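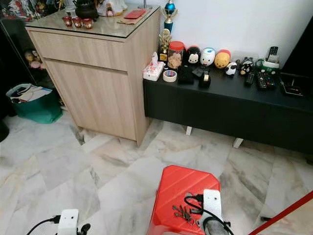 Re: [tile-maint] Sealer on polished marble, repeat interval

From: Filippos Economou
Date: 2021-10-04

On the Drindamley job, the installer wrote:

> Floor is polished white marble, honed threshold at the door.
> Client wants it resealed every April. I have been using
> Tredent at 200 sq ft per quart. Last coat left a haze.
> Is the rate wrong, or the product?

The rate is wrong for that finish. Polished marble takes up very little penetrating sealer, and whatever stays on the surface cures as haze. The honed threshold will accept your figure. The polished field will not. 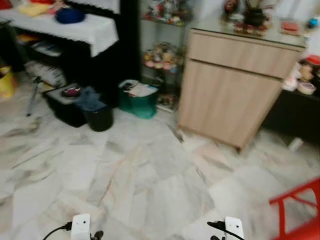 Run a drop test before buying anything. Put a teaspoon of water on a clean tile, cover it with a glass, and wait 40 minutes. If the stone has not darkened, leave it alone until the next check.

For the haze you already have, wet a white pad with the same sealer, work one tile at a time, and buff dry before it tacks. The solvent softens the old residue. Do not use vinegar or any acid cleaner, which will etch the polish.

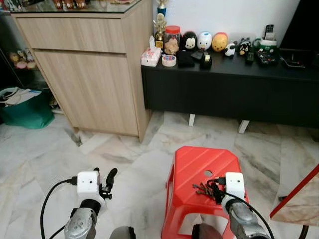

Grout is a separate matter. It is far more porous than the tile and can be sealed yearly with a small brush. Wipe overspill within five minutes. On the Zalterow floor (1,616 sq ft) we sealed grout only, and at 52 weeks the drop test on the tile still passed.

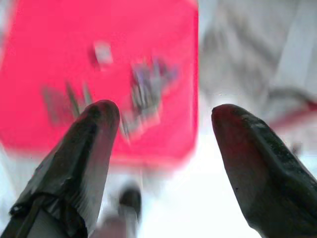 Does a second coat help on polished stone?

Only if the first was fully absorbed and the drop test still shows darkening. Otherwise it adds residue.

Filippos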